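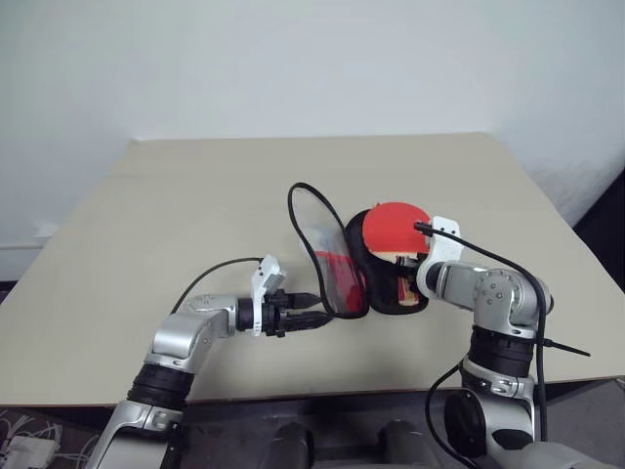 Equipment care: storing rubber between seasons

The spring league at the Mabuza hall closed in April, and most rackets have been sitting since then. Inverted rubber loses grip through oxidation, dust and heat. Of the three, heat does the most damage and is the easiest to avoid. A closed car in summer will soften the glue layer and lift the sheet at the edges.

Clean each face with plain water and a soft sponge, wiping from handle to tip. Let it air dry, then apply a protective film. Press from the center outward to push out trapped air. Film that lifts along the top edge should be peeled off and laid again — dust collects there first.

A rigid case is preferred to a soft sleeve. Store it flat with nothing on top, away from windows and radiators. Do not leave a damp towel in the same compartment.

Replace the rubber when a clean ball no longer grips on a slow brush stroke. Players training twice a week can expect up to 108 hours from a mid-range sheet such as the Plodier. Edge tape should be changed at the same time. Blades with a chipped edge can be sanded lightly before gluing, but the wing area should not be reduced. 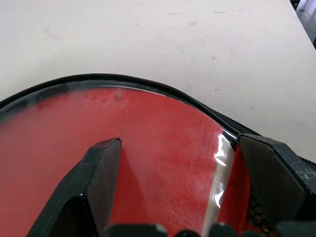
Regluing service

Khanyisile Mabaso will take rackets for regluing from 2018-08-14. Remove old edge tape first and put your name on the case. Water-based glue only; allow 4 days. Sheets are not included in the fee. Members who want Skureck or Clirnuvum rubber should order it themselves and hand it in uncut, with the racket.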